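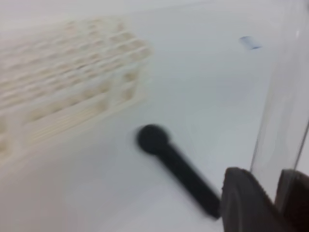
Prarnik (student robotics project)

Prarnik is the tabletop picking project run by our robotics club, and I've been asked to write its entry because I've been hanging around it longest (sorry in advance for the rambling!). The idea is simple enough. A small arm with two fingers reaches down to a pale surface, picks something up and puts it somewhere else, and the students have to make it do that again and again.

History

Inna Fedoruk started the project on September 13, 2021, with 5 students and an arm that had spent the whole of July in its packing. The first control program was called Boiko. It was slow and rather grumpy, and I still miss it a bit. Gitus replaced it the following term and is what everyone uses now.

The task

Slender things are my favourite part of the whole business. A dark stick with a rounded head, lying on a plain light background next to a patterned patch, looks like an easy grab until you're the one steering! You come in at an angle, the view from the wrist smears as the arm moves, and you have to decide which end to go for. Most beginners go for the head. I'd go for the shaft, but Inna disagrees and we've never settled it.

Each student gets 3 tries per session, and every try goes in the log, good or bad. The log stood at 1074 tries when I last looked, 74 of them mine.

Zesetti

Zesetti is the club's yearly contest, which grew out of Prarnik. Teams swap objects beforehand, so you never practise with the thing you'll be picking up on the day.

See also: Boiko, Gitus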